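Workshop Guides › Timber and Finishing

Reading time: 5 minutes

Oiling a Maple Board or Worktop

This guide sets out the method recommended by the Bernden Woodworking Centre for finishing maple boards, small worktops and shelves with a penetrating oil. It is intended for members who have completed the introductory course and for visitors using the shared benches at Hillau. It does not cover varnish, lacquer or coloured stain.

What you will need

- Sanding sheets in 120, 180 and 240 grit, with a cork block
- A plain finishing oil suitable for the use of the board
- Clean cotton cloths, cut to the size of a hand
- A soft brush or a vacuum cleaner with a brush fitting
- Gloves and a dust mask
- A lidded metal bin, part filled with water

Boards that will touch food must be treated with an oil labelled for that purpose. Check the tin before opening it. Staff at the stores counter can advise on the products held in stock.

Step 1. Inspect the surface

Place the board under a good light and look along it from a low angle. Marks left by a plane or a scraper are easier to find at this stage than after oiling. Run a fingertip across each joint. Any ridge of dried glue should be removed with a sharp scraper, as oil will not pass through it and a pale patch will remain.

Maple is a close-grained timber and shows scratches readily. Planks taken from different trees may also vary in tone, and wavy figure in the grain will become more noticeable once the oil is applied. Members who wish to preview the result may wipe a small area of the underside with a damp cloth.
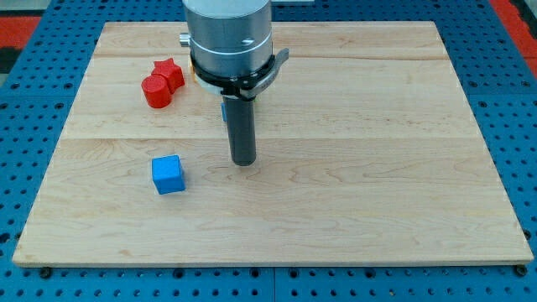 Step 2. Sand in stages

Begin with 120 grit and work along the grain, keeping the block flat. Do not press hard. When the surface is even, brush away the dust and move to 180 grit, then to 240. Round the edges lightly with the last sheet. Sanding beyond 240 is not advised, as a very smooth surface takes up less oil.

Step 3. Remove the dust

Vacuum both faces and all edges. Wipe with a dry cloth and leave the board to stand while the bench is cleaned.

Step 4. Apply the first coat

Pour a small amount of oil on to a cloth and spread it along the grain in a thin, even layer. Treat the underside and the end grain in the same way; a board oiled on one face only may cup. Leave for 30 minutes, then wipe off all surplus oil with a fresh cloth. No sticky areas should remain.

Step 5. Apply further coats

Allow the drying time stated on the tin before rubbing down lightly with used 240 grit paper. A total of 2 coats is sufficient for shelves. Worktops normally require a third.

Disposal of cloths

Cloths soaked in oil can heat up and catch fire without warning. Place them in the water bin immediately after use. They must not be folded, put in pockets or left in the general waste.

Booking a bench

Finishing benches may be reserved at the Hillau front desk, extension 212. Please quote guide number 2609 when requesting materials.

Related guides

Choosing a Scraper
Repairing an Open Joint
Bench Rules at Hillau
Storing Oils and Solvents Safely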